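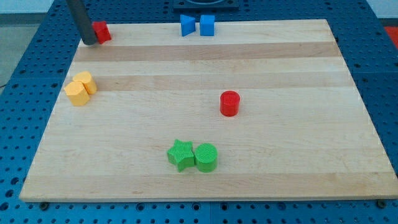 What Happens to Your Trash?

When you drop a banana peel or a broken toy into the trash can, it starts a trip. Where it ends up depends on what it is and which bin you put it in.

The truck

In Delville, trucks start their rounds at 6 in the morning. A truck has a strong metal plate inside that squashes the trash flat. This is called compacting. It lets one truck carry the trash from many streets before it has to be emptied.

The sorting center

Recycling goes to a different place from trash. Delville's recycling goes to the Hendricks Sorting Center, where it is tipped onto a long moving belt. Workers pull out things that should not be there, like garden hoses and plastic bags. Bags are a problem because they wrap around the rollers and stop the belt.

Next, the machines take over. A big magnet lifts out steel cans. Magnets do not pull on aluminum, so drink cans are pushed off the belt by a different machine called an eddy current separator. Paper and cardboard are light and flat, and they ride over spinning discs while bottles and jars fall through.

Each material is pressed into a block called a bale. A bale of cardboard at Hendricks weighs around 994 pounds — more than a grand piano!

The landfill

Trash that is not recycled often goes to a landfill. A landfill is a huge hole or hill with a thick liner at the bottom. The liner helps keep dirty water out of the soil. At the end of each day, workers cover the new trash with dirt to keep away birds and bad smells.

What you can do

Empty bottles and cans before you recycle them. Keep batteries out of both bins — they can catch fire in a truck. Ask a grown-up where your town collects them. In Delville there are eight drop-off boxes, and one is at the library on Fotard Street.

Words to know

Bale: a large block of pressed material, tied with wire.
Compact: to squash something so it takes up less space.
Liner: a thick sheet that helps stop leaks.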